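How to Write a Poetry Book Review Somebody Will Finish

Last updated: May 9, 2025

Most advice on reviewing poetry tells you to "engage with the work" and "situate the poet." I have read plenty of reviews written by people who took that advice, and I got to the end of very few of them. They open with a paragraph of biography, quote eleven lines, call the lines luminous, and stop.

What follows is the method I use for short reviews of small-press poetry. It won't make you a critic. It should get you from a book on the desk to a draft you can send, and it assumes you have one book, one week and an editor who wants 900 words.

Before you start

You need a finished copy of the book, or a proof with a note from the publisher about what might change. You need a pencil. You don't need the press release, and I'd put it in a drawer until the draft is done. Press releases for poetry are written by tired people at presses with no money, and their phrases are catching. If "an urgent meditation on place and memory" gets into your head on Monday it will be in your review by Thursday.

Step 1. Read the whole book once without marking it

Straight through, front to back, in one or two sittings. Most collections can be read in an evening. Reviewers skip this more often than they admit, and it shows: the quotations all come from the first 15 pages, and the long sequence at the back gets one polite sentence.

Don't look anything up yet. If a poem depends on a reference you don't have, then you've learned something about how the poem behaves for a reader without it. You can fix your ignorance later. You can't get the first reading back.

Step 2. Write down what annoyed you

Do it the same night, on one sheet of paper, in rude language if you like. I start with annoyance as it tends to be specific. Praise at this stage comes out as fog.

When I did this for Wike, a book-length poem about a drained marsh, my sheet said: too many ampersands, who is "you," why does every section end on a bird. Two of those three turned out to be worth a paragraph. The bird endings were doing a job, a sort of roll call, and I only saw it after being irritated by it. The ampersands were just ampersands.

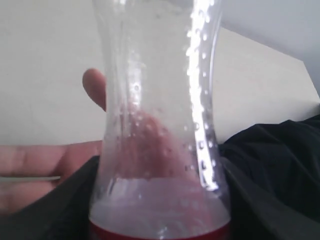 Step 3. Read it again with the pencil

Slower this time. Mark three kinds of thing only:

- lines you remembered from the first reading
- places where the sound changes (longer lines, sudden rhyme, a run of hard consonants)
- anything you'd have trouble explaining to a friend

Leave the rest alone. A book with a mark on every page is as hard to use as a book with none.

Read some of it out loud. People who say this sort of thing is precious have usually not tried it. A pun that looks cheap on the page may work perfectly well in the mouth, and a stanza that looks grand may be impossible to say without running out of air. That second one is worth reporting.

Step 4. Decide what kind of book it is

I mean this in a dull, practical way. Is it a gathering of separate poems written over years? A single sequence? A project book, where somebody set a rule and followed it? Your reader wants to know, and it changes what counts as a fault.

Project books need the most suspicion. Juno is a good case to think with. It has 154 short poems, the same number as Shakespeare's sonnets, and the author's note makes a great deal of that. I counted, the number is right, and I still couldn't find one poem that would be different if there were 153. The rule was there to be mentioned in the note. Some of the poems are lovely all the same, and the review had to say both things.

The test I use is simple. Take the rule away and see which poems get worse. If none do, the rule is packaging.

Step 5. Choose your quotations before you write a sentence

Pick three passages. One should show the poet doing what they do best, one should show a habit, and one should show a problem. For a 900-word review, keep each of them under six lines. Copy them by hand from the finished book, then check them against the page. Then check the line breaks again. Poets will forgive a bad review sooner than a wrong line break, and they're right to.

Watch for the quotation that flatters you. We all have a weakness for the passage that lets us bring in the other thing we've read. If the main attraction of a stanza is that it reminds you of something in Greek, find another stanza.

On permission: a few short quotations in a review are normally fine, but ask your editor how the magazine handles it. I've heard people state the law on this with enormous confidence and give three different answers. Quoting a very short poem in full is a separate matter, and I'd write to the press first.

Step 6. Draft in this order

Start with the middle. Write one paragraph on each quotation, saying what happens in it and how. "How" means words you can point at. If you call a line tense, say where the tension sits: a verb held back, a comma where you'd expect a stop.

Then write the opening. Name the book, the press and the kind of book it is by the end of the second sentence. You can be charming afterwards.
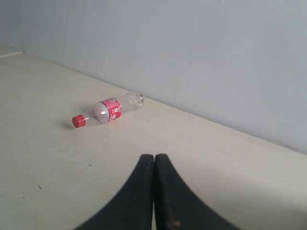

Write the ending last and keep it small. The closing paragraph is where reviewers go to make peace with everybody, and you can usually hear the gears change. If your three middle paragraphs were mixed, the ending has to be mixed as well. I've cut "but these are minor quibbles" from my own drafts more times than I'd like, and in most cases they weren't minor.

Step 7. Strike the blurb words

Go through with a pen and take out luminous, unflinching, necessary, deft, lyrical (of a lyric poem, what else would it be), haunting, and any sentence where language is "interrogated." Also "plays with language." All poets play with language. Say which game.

Some editors will tell you these words are harmless shorthand. I'm not convinced. Each one marks a spot where you had a real observation coming and swatted it away.

Step 8. Check the facts

Title, with its capitals or lack of them. Spelling of the poet's name on the title page, which may not match the cover. Press, city, year. Section titles. Page numbers, if your magazine uses them.

I once reviewed a chapbook from Surkgate and gave the title a hyphen it didn't have, four times. The correction ran in September, and was longer than the paragraph I'd spent on the best poem.

Step 9. Disclose

If you know the poet, have shared a press with them, or have ever applied to the same small fund, tell the editor. Poetry is a village. The usual defense is that if everyone with a connection stepped aside there'd be no reviews at all, and there's something in that. It's still a poor reason to keep quiet about yours.

Questions I get asked

Should I review a book I disliked?

Yes, if you can say why in terms the poet would recognize. A first pamphlet with a tiny print run probably doesn't need your contempt. A fifth collection with a prize sticker can take it.

What about visual or sound poetry?

Same steps, with more patience at Step 3. With Gomavo, which is mostly scattered syllables, I read it aloud twice and felt silly both times. The second time I noticed that the vowels moved forward in the mouth from page to page. I can't swear the poet meant it. I said so in the review.

How long is too long?

Online, editors will let you have 2,000 words and readers will leave at half that. Ask for 900 and use them. If you're over, cut the biography first, then the paragraph about poetry in general, then your second-favorite quotation.

Do I send the review to the poet?

No. The press will do that if they like it, and if they don't, the poet has already found it.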